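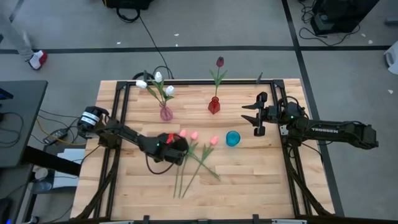

*Two robot arms at a tabletop with glass vases, a small cup and artificial tulips.*

**Robotic flower arranging** is a household manipulation task in which one or more robot arms place stems into a vase. It is used to judge whether general-purpose arms are ready for light domestic work. As a chore it ranks low in economic value, but it combines several unsolved problems in grasping and placement.

## Difficulty

Stems are thin, flexible and topped by a heavy bloom, so the grasp point determines how far the flower tips when lifted. Leaves may catch on the rim or on stems already in place. Glass vases are poorly registered by many depth sensors, and a light vase can be knocked over by a small error in approach. Artificial flowers are commonly used in trials, as they hold their shape over repeated handling.

## Performance

The Dokholm protocol, a tabletop procedure for domestic tasks, counts a stem as placed if it stays in the vase for 2 seconds after release. In a trial by the Zumik laboratory, a two-arm system placed 59 of 174 stems without human help. Brarkel, using a single arm and a wide-necked vase, reported a success rate of 53 percent. The results are not directly comparable, as the vases differed.

## Status

No system tested under the protocol works at the pace of a person. Cut flowers, water and narrow necks remain outside its scope.

## See also

- Bjarnason gripper
- Bimanual manipulation
- Deformable object handling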